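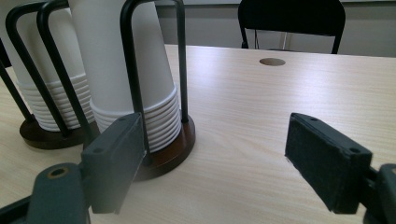 Slide 1: gripper at the cup stacks, Stallbridge open day

OK, so leave this one up while people find seats. White paper cups, upside down in their wire holders, and the two fingers pointing at the table. Ask the room who has pulled one cup off a stack and gotten three! (Wait for hands.)

I went to the Stallbridge open day in December thinking I'd stay for coffee, and I stayed till they locked up. The Skolley folks ran the cup demo all afternoon and let visitors have a turn with the gripper. I was terrible at it. Paper cups are soft, the rims nest tight, and if you squeeze too hard you crush the thing.

Numbers, say them slowly - 3560 tries logged before the open day, 858 of them on cups. They want 1000 on cups by spring.

Mention the foam on the right finger, point at it. I asked about that for way too long.

Then on to Prutingate and the drawer demo, next slide. Skip it if we're past 2:15.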